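Taller de manipulación – apuntes de la sesión 4, marzo de 2026

Hola a todos, y gracias por la paciencia de la última vez, que ya sé que instalar el entorno de Cundisik se hizo largo (¡larguísimo!). Hoy seguimos con la tarea de apilar: un vaso verde, otro azulado, una mesa y el brazo simulado.

## Lo que conviene repasar

- El **agarre por el borde**: un dedo entra en el vaso y el otro queda por fuera. Si bajáis demasiado, el dedo interior toca el fondo y empuja la mesa.
- La **altura de aproximación**. En febrero muchos la dejasteis fija; mejor calculadla a partir de la pose del vaso.
- El **registro**: guardad 100 episodios por pareja, con la semilla en el nombre del archivo. El conjunto de Stolitz tiene unos 3,000 y os servirá para comparar, pero no lo mezcléis con el vuestro.

Y si algo se atasca, escribidme sin apuro – prefiero un correo de más que una noche perdida.

## Vistas del simulador
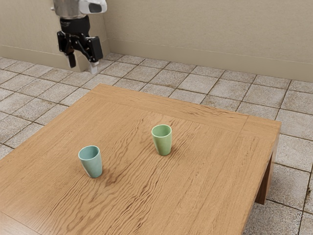
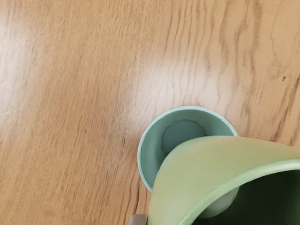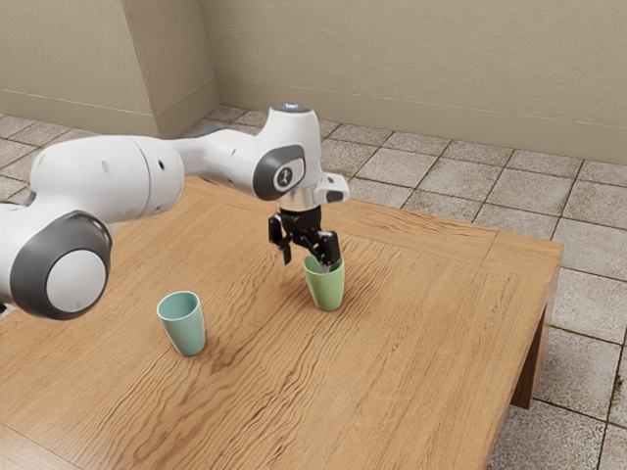
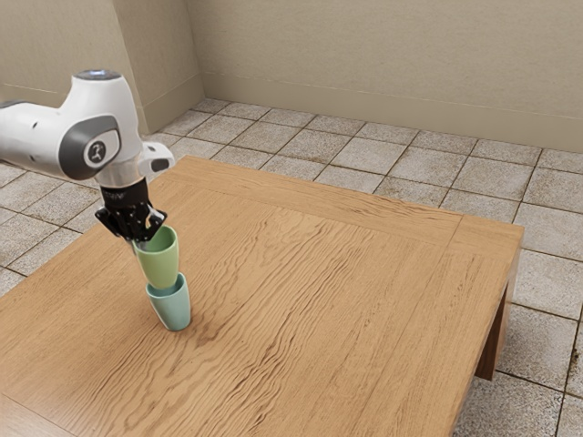

Flurina Gasser comentó al terminar que a ella le funcionó mejor abrir la pinza en 2 pasos, con una pausa corta entre ambos, y preguntó si el tiempo de esa pausa cuenta para la duración del episodio. Sí, cuenta.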